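Leave the Cloth Up

27 July 2017 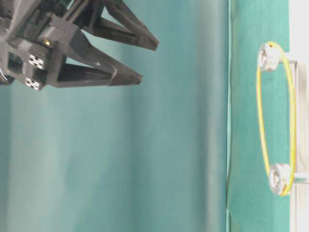
I want to say something in favor of plain cloth. Hung up, in a room, doing very little. No print, no border, no birds. A length of teal fabric hanging in soft folds, the kind of thing people walk past and call "the curtain" even when there's no window anywhere near it.

Writing this fast because the vote on the back room at Kunham is tonight and I said I'd get my two cents up before people start putting their coats on. So, two cents.

The proposal is to take down all the hanging fabric and put up painted panels. White ones. Dolores Castellanos wrote the proposal and it's a good clear piece of writing, better than this will be. Her points are: cloth holds dust, cloth needs washing, cloth looks like a school play. The panels would run us 846 dollars with the brackets. Cheap for a wall, I admit it.

Still no.

Start with the light. A flat painted wall gives you one color all day. Maybe two, if a lamp is on. A hung cloth gives you a dozen out of the same dye lot. Pale and nearly gray where the light lands, then down into a deep blue-green where it doesn't, and every fold makes its own stripe of bright and dark. You paid for one color. You got all the in-between ones thrown in. I have tried to get that with paint, I spent most of a December trying to get that with paint, in my own hallway in Merrick, and what I got was a hallway that looked like it had been sick.

Then the sound. Go stand in the front room, which already has panels, and clap. Then go clap in the back. I don't have a meter and I'm not going to pretend to know the numbers. But my mother-in-law can follow a conversation in the back room and in the front room she takes her hearing aid out and smiles at everybody. That's a test. Works for me.

Dust, okay. Dust is real. Cloth gets dusty and so do walls, only on a wall you see it less so it gets left for years. Irfan Qureshi took down the hanging at his shop and washed it in a bathtub, two rinses, hung it back damp so the weight of the water pulled the creases out. One evening. I asked him how often and he said when it looks like it needs it. I'd go with that as a policy.

Now color, since half of the emails were about color. Somebody wants beige. Somebody always wants beige. The argument for beige is that it goes with everything, and sure, so does water. Teal is a real color with an opinion and yet it stays back where you put it. It's cool, it's a bit gray at the pale end, people's faces look good against it. Skin looks warm, any skin. Wood looks like wood. Stand a bunch of yellow anything in front of white and then in front of teal and tell me which one you'd carry home.

White isn't neutral by the way. White is loud. White shows every scuff at chair height and then you are repainting in a year, which nobody put in the 846.

Vaughn Kapoor's objection is the one I take seriously. He says a hanging hides things. Bad plaster, an outlet hanging off the wall, a damp patch you should of dealt with. Fair. Our old place in Verkthorpe had a gorgeous green drape and behind it, mold, and we were fools about it for two winters. So lift the thing twice a year and look. Put it on the calendar next to the smoke alarms. It's fabric, it lifts. Try lifting a screwed-down panel.

A word on how to hang it, because I think a lot of the school play complaint is really a complaint about bad hanging. Skimpy is what looks cheap. People buy cloth exactly as wide as the wall and stretch it flat like a bedsheet over a doorway. Buy double. Our back wall is 106 inches and I'd want over 210 of fabric on it, pushed together, so it falls in wide slow folds. Not tight little pleats, those look like a hotel. And let it have weight. Thin stuff flaps every time the door opens. A soft matte cloth with a decent hem just hangs there and minds its own business. No shine! Shiny teal is a bridesmaid.

Do not iron it on the wall with a steamer and a stepladder. Ask me about my elbow.

Ottmar Nolte told me once that a room should have one thing in it that moves when you walk by. I thought that was a bit much at the time. Now I notice it everywhere. Rooms where everything is bolted and sealed and wiped down, you go in, you do what you came for, you leave. Rooms with some cloth in them, people lean in the doorway and keep talking.

I'm not against panels everywhere. Kitchen, fine. The hall where the bikes go, please, put panels, put sheet metal for all I care. But we have one soft room left and it costs us a wash and a rail. Tayla Rakena has offered to redo the rail for the price of teh hardware, and she did the one at Brurkaso, which hasn't sagged yet.

If it goes to panels tonight I'll help paint, I'm not going to sulk. Well, a little. And I want the cloth.

Doors at the side entrance, the front one's still sticking.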